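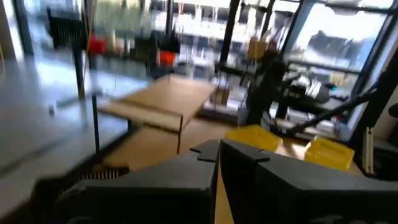

*Two yellow crates with grid-like sides.*

The **Dovar night coach** is a long-distance bus between the river port of Dovar and the hill town of Borton, a journey of 521 kilometres that most travellers sleep through, or at least try to. It began one January as a weekly run for market traders, and was taken over later by Krishnamoorthy Amin, who added reclining seats and a good long supper stop at Quintana, where the lentil soup is still much loved (and still very hot!).

The old road climbed over the pass and could be closed for days by snow, so the coach now keeps to the valley, which is longer but a great deal kinder to the stomach.
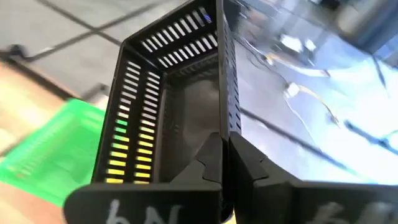 ## Tickets and luggage

Seats are sold at both ends of the line and at the Quintana stop. Each passenger may bring one large bag for the hold and a small one for the rack overhead, and blankets are handed out soon after dark.

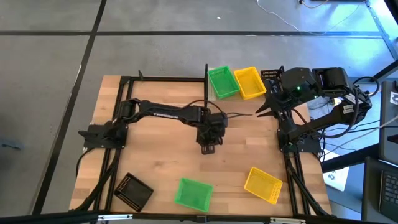 **Where does the coach stop for supper?**

It stops at Quintana, beside the old bridge, for long enough to eat sitting down.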